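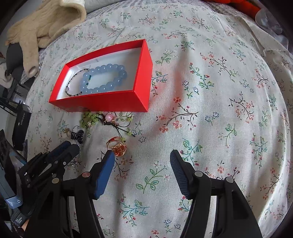 Opened by Fanni Sipos
Ticket 2719 | Jewelry care and repair | Status: waiting on customer

Hi Nernalness folks! I'm back, with a mess this time. I finally went through all my jewelry on the bed (the flowered bedspread, sorry if it makes the small stuff hard to pick out) and I have a few problems I can't sort out by myself. The two bracelets in the red box are the good ones and I'd like to keep them that way. Everything lying below the box is either broken, tangled or annoying me.

Problem 1, and the main one: the yellow-green beads on the dark cords. It's supposed to hang like a little spray of flowers and I wear it on a long necklace from Londemo. Two of the cords have wrapped themselves around each other up near the knot and I can't get a fingernail in there. The pearly pink bead with the metal cap is part of the same trouble, it slides when I pull on its cord and I'm scared to pull harder. Is the cap glued or just pinched on?

Problem 2: the dark beaded one with the thin silver wire and the hoop, over to the left of the green beads. The wire catches on every sweater I own. I pushed it back in with tweezers in March and it stayed put for maybe a week. Can I trim it or will the black beads all come off?

Problem 3 is the ring with the open swirly flower top. Nothing broken there, it's just gotten too big for me and spins around so the flower ends up in my palm. Can you even size a ring with a top like that?

Oh, and there's a tiny gold-colored charm with a flower on it next to the dark piece. I don't know what it came off of. If you recognize it, tell me!

Reply, Jarmo Kinnunen, 9:40 am

Hi Fanni, thanks for writing it all up.

Cords first. Please don't pull on the pink bead. Those caps can be glued or crimped and I can't tell which from here. Lay the whole thing flat, put a drop of baby oil on the tangled spot and leave it for ten minutes, then work a blunt sewing needle into the middle of the knot and wiggle. Loosen from the middle, never from the ends. Blot the oil off with a paper towel when you're done.

Don't trim the wire yet. Follow it back with your finger and see whether the loose end comes from the hoop or from between two beads. Hoop end, you can tuck it and pinch it with flat pliers. Between the beads, leave it alone and send it to us.

The ring we'd have to see in person. What size is it now and what do you need?

Fanni Sipos, 4:15 pm

OK so the oil worked!! I used olive because that's what was in the kitchen, I hope that's fine. It took me the length of a whole movie but the two cords are apart and the spray hangs right again. The pink bead still slides a little. I stopped touching it.

The wire comes out from between two beads, so I guess that one's going in the mail. I put a bit of tape over the end for now.

I don't know my ring size. I wrapped a strip of paper around my finger and the strip is too wrinkly to trust. Do you have one of those plastic sizers you can send? And can the ring go in the same envelope as the dark piece or will they scratch each other?

Jarmo Kinnunen, 4:50 pm

Olive is fine, just wash it off with a little dish soap or the cords will get sticky. Let them dry overnight before you hang them up.

Sizer is going out tomorrow. Same envelope is OK if you wrap each piece in its own tissue. Write 2719 on the outside. Add the pink bead if you want the cap checked, and keep the bracelets home.

No luck on the charm, it isn't one of ours. Could it be from a Charvát set? They used a lot of little flowers.

Fanni Sipos, 6:05 pm

I've never bought anything from Charvát but my aunt did, so maybe! I'll ask her. Leaving the ticket open until the sizer gets here.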